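Lever des fonds quand on vend de la formation en ligne : notes pour l'intervention

Jocelyn Beaudoin, samedi 15 juin 2019

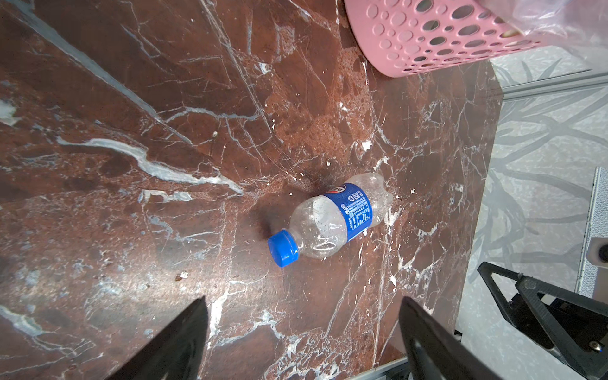

Bouteille en plastique vide, bouchon bleu, sur une table en marbre.

Ouverture. Dire bonjour, remercier Mareike Ackermann pour l'invitation, demander qui dans la salle a déjà négocié avec un fonds. Attendre vraiment les mains levées, ne pas enchaîner trop vite !

Je suis ravi de parler de ce sujet, parce que la formation pour adultes est un secteur qu'on regardait de haut quand j'ai commencé. On nous disait : vos clients s'inscrivent en janvier, ils décrochent en février, et vous dépensez tout en publicité pour les remplacer. Ce n'était pas faux. Mais regardez ce que font aujourd'hui des équipes comme celle de Nimero, et dites-moi que ce métier n'est pas passionnant.

Raconter Nimero. Trois associés, des cours de comptabilité et de paie pour des gens déjà en poste. Au premier tour de table, ils arrivent avec une valorisation calquée sur celle d'un éditeur de logiciels. Refus poli. Ils reviennent en mars avec le même produit et un tableau tout bête : combien d'élèves vont au bout, combien se réinscrivent, combien viennent par leur employeur. Le fonds Kuster leur a posé des questions pendant deux heures sur ce seul tableau. (Montrer le tableau, laisser le temps de lire les colonnes.)

Ce que j'adore dans cette histoire, c'est que le chiffre d'affaires avait à peine bougé entre les deux rendez-vous. La conversation, elle, avait complètement changé.

Passer à la valorisation. Insister : un prix affiché dans la presse est presque toujours un prix « après l'argent », et il dépend de clauses qu'on ne lit pas dans l'article. Préférence de liquidation, anti-dilution, droit de veto sur une cession. Reprendre la phrase de Gebhard Hollenstein quand il siégeait chez Nelness : « Donnez-moi le prix que vous voulez, je choisis les conditions. » Pause. En général ça rit, puis ça prend des notes.

Exemple au tableau, à la main, lentement. Une société vaut 3 avant l'opération, on y met 1, elle vaut 4 après. Le nouvel entrant a un quart. Demander ensuite ce qui se passe si l'on crée en plus une réserve d'actions pour les salariés, et qui la paie. Laisser chercher ! C'est le moment où la salle se réveille, et il y a toujours quelqu'un qui trouve avant moi.

Transition vers les entreprises clientes. Damian Trummer a bâti Iver en vendant d'abord aux particuliers, puis aux services du personnel. Premier contrat avec un groupe : environ 1 000 salariés à former, paiement à quatre-vingt-dix jours. Superbe nouvelle et gros trou de trésorerie le même matin. Il en parle très bien, il est au troisième rang, lui passer le micro s'il est d'accord (je lui ai demandé hier, il a dit « on verra »).

Points à ne pas oublier sur la trésorerie :
- les abonnements payés d'avance sont une dette envers l'élève, pas un bénéfice ;
- les remboursements arrivent groupés, souvent après les fêtes ;
- les formateurs indépendants veulent être payés à la fin du mois, et ils ont raison.

Si le temps le permet, parler des rachats. Les grands groupes de médias et les éditeurs scolaires recommencent à acheter, et ils achètent autant des catalogues que des équipes. Darragh Breathnach pense que les cours eux-mêmes ne vaudront bientôt plus grand-chose et que tout se jouera sur l'accompagnement. Je ne suis pas entièrement d'accord, le dire franchement, il adore qu'on le contredise.

Questions. Si on me demande s'il faut viser la licorne : répondre que j'ai vu de très belles sociétés rentables dont personne ne parle, et que leurs fondateurs dorment bien. Si on me demande les chiffres de Nimero : je ne les donne pas.

Garder le feutre noir pour l'atelier de l'après-midi, et rappeler que la salle change : on monte au deuxième étage.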